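Lab notebook, bimanual cell – working rules, revision after the cable check
Jan 13, 2020
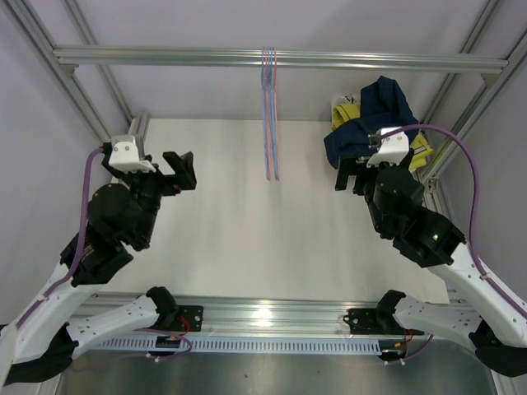 Who is allowed to clear a stop and restart the arms?
Only the person who is running the session, and only after they have looked into the cell from the front and said "clear" out loud. If that person has left the room, the session is over and the next one starts from the checklist.

I'm writing that at the top since it was the thing we disagreed on last week. The old sheet said "operator or colleague," and I can read that three ways. Wing-yan Tsai pointed out that the Lavden group next door had the same wording and dropped it. We are dropping it too.

Cables
The purple runs go along the outside of the wrist and the white links. Rule as it now stands: follow each cable by hand from the gripper mount back to the base before power-on, with the arms off. A loop is fine where the wrist needs the slack, but it has to stay clear of the fingers through the full wrist rotation. Check this at jog speed, both directions, one arm at a time. Do not pull a loop tight to make it look neat. I did that in the fall and had to remake a connector.

Short leads at the joint housings by the front rail: look, don't touch, unless the supply is off at the wall. The soft switch on the Enell supply doesn't count as off. If a lead needs tucking in, write it down here first so the next person knows it moved.

The loop near the left base I want to keep an eye on. It's on the list for the next service. Clip type to be agreed with Wing-yan, who wants the same clips on both arms.

Speed limits
Setup and teaching: 25 percent of the program maximum. Normal runs: whatever was signed for that program, and the signed value goes on the first page of the run log. If you edit a waypoint the signature is void and you go back to 25 percent until you have 2 clean passes. That includes small edits. I moved one approach point by 30 mm before the holidays, figured it was nothing, and the wrist took a different way around.

Both grippers in the middle at once: still only with the coordinated mode on. Wing-yan has a draft for a software keep-out volume that would let us relax this. Not tested, so the rule stays.

Reaching in
No hands past the front rail while either arm is enabled. "Enabled but not moving" is enabled. This covers straightening a garment, which is where everybody is tempted, me included. Stop, wait for the state to read disabled on screen, reach in, step back, restart per the top of this page.

A light on a motor is not a safe/unsafe signal. The green one on the right wrist has been treated that way by at least one visitor. Go by the state on the screen and the position of the stop button, and say so when you give the introduction.

Clothing as test material
Garments go in the back-right corner between runs. Nothing on the front rail or over the slotted strip. A sleeve over the slots is easy to miss and I'd like the air path kept open. Drawstrings get removed or tied off before a garment enters the set, and so do belts. Metal buttons are allowed but have to be noted in the log.

The hanging cords on the crossbar: if a program goes high at the center, tie them up first and write "cords up" in the log. If they stay down, set the ceiling in the program below the cord tips. Pick one. The Dahlgren checklist we borrowed from has nothing on overhead items, so I added a line for it.

Log entries
Program name, signed speed, garments used, stops and who cleared them. A stop with no cause found still gets an entry. Wing-yan went back through the log and found some 20 stops with a blank in the cause column. "Unknown" is an acceptable cause. Blank is not.

Open
– Relabel the stop button. The Sovosier sticker is peeling and the new labels are in the second drawer.
– Decide whether the spoken "clear" is enough when two people are working, or whether the second one has to repeat it. I lean toward repeating.
– Keep-out volume: Wing-yan to bring the draft, test at teaching speed with the grippers empty.
– Print the new sheet and take down the old one. There may be another copy inside the cabinet door.
– Review all of this again in March.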